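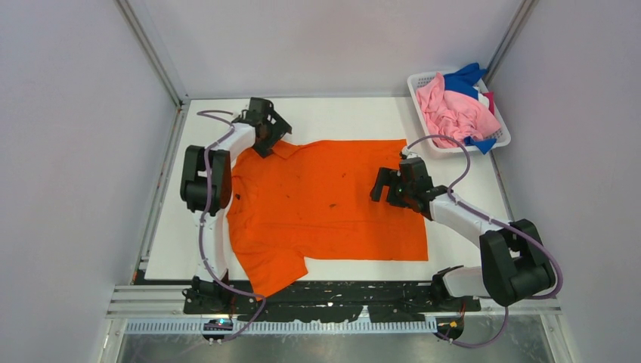
Brândușa Ciobanu wrote back to my last post that a work shirt is a small thing to complain about if the pay is decent, and she'd take a free polo over having to think about clothes every morning. Fair enough. I said I'd answer properly, so this is a thread about work shirts.

First, "free." I've had five jobs with a required shirt and it was free at two of them. At the others it came out of the first check or I was told where to buy it.

The first one was Gruber, the garden center outside Urstead. I was 17. They gave out two shirts and charged you for both. I worked five shifts a week. You can do the math on the laundry.

I did the laundry at night in my mother's basement and wore it damp more than once. A damp polo under a canvas apron in February is not something I'd recommend.

The shirts at Gruber were a cotton and polyester mix, and I didn't know enough then to care which was which. The mix is better for work. All-cotton polos shrink in length first, so you end up tucking in a shirt that no longer tucks.

If you're a manager picking shirts and you only read one post here, read the next one.

Order more than two per person. Three is the minimum for full time. One on, one clean, one in the hamper. People with kids or no washer at home need more than that.

I lived over a bakery in Gralldale for a while with no washer. The laundromat closed at 9 p.m. and I got off at 8:40. My whole week was planned around a shirt.

Someone will say to wash it in the sink. I did. Collars don't come clean in a sink unless you scrub them, and thick ones take more than a night to dry in winter.

Second thing, color. I've worn dark green, maroon, black, a pale yellow, and navy. Navy was the best by a mile. Black is fine until you work with flour or drywall.

Pale yellow was a cafeteria. Whoever chose pale yellow for a kitchen had never carried a tray of spaghetti.

Bright colors make sense where customers have to find you from across a big floor, or where there's a forklift. I have no argument with that. They do show grease, so budget for replacing them.

Third, fit. Most places order unisex, and unisex means men's. The small is too wide in the shoulder for a lot of people and the placket goes down too far. At the cafeteria half the women wore a T-shirt underneath all year, including July.

Ask people their size before ordering. I know this sounds obvious. At the hardware store I was handed an XL because "that's what's left in the box," and I wore it for 12 months.

For the same reason, don't make the new hire take the shirt of the person who quit. I don't mind used clothes, I buy them all the time. But it had her name stitched on it and I got called Donna until spring.

Now stains, which is what half of you asked about last time.

Grease: dish soap, straight on the fabric, work it in with your thumb, leave it for a while, then wash as warm as the label allows. Check before it goes in the dryer. The dryer is what makes it permanent.

Ink: rubbing alcohol and a clean rag behind it. Keep moving the rag to a fresh spot or you're pushing the ink around. Try it on the inside hem first, some dyes come off with it.

Yellow collar: I use a paste of baking soda and water and an old toothbrush. It takes two or three rounds. It won't save a collar that's been going for years.

Rust from shelving or wire racks: lemon juice and salt worked on my navy ones. Keep it off anything with a color you like until you've tested it. Never bleach, it makes rust worse.

Fabric softener: skip it on polyester mixes. It holds on to smell. Half a cup of white vinegar in the rinse does more for a shirt that comes out of the wash still smelling like work.

Turn it inside out if there's a printed logo. Button it up to the top before you wash it too, the collar keeps its shape a little longer.

A few people wrote about deductions. I'm not a lawyer and the rules differ by state, so call your state labor office and ask. Have a pay stub in front of you when you call. Mine was polite and the call was short.

What I can tell you is to read the sheet you sign on the first day. At the hardware store it said the shirts had to be returned when you left or you'd be charged. I left in a hurry, forgot, and got charged for a stretched-out XL.

After that I kept work shirts in a bag by the door the last week of any job.

The best setup I ever had was at Bruddale, where I did inventory. They gave you five shirts, replaced them when they wore out, and you picked long or short sleeves. If you ripped one you told the front desk and they handed you another.

It didn't make the job easier – inventory is inventory – but I never once stood at a sink at midnight. I stayed there longer than anywhere else. The shirts weren't the reason, though I did notice that the places that were cheap about shirts were also cheap about breaks.

So, back to the original question. Yes, I'd also take a free polo over picking an outfit. I like a uniform. I just want enough of them, in my size, and not out of my check.

Brândușa also asked what to do with old ones. Cut the logo off and they make good rags, the mixed fabric leaves less lint than a towel. The thrift store in Urstead won't take anything with a company name on it, I tried.

I'll do aprons another time. Pockets need their own thread.

Adding one from the replies: yes, you can hem a polo that's too long, but use a zigzag or a stretch stitch. A straight stitch pops the first time you reach for a high shelf.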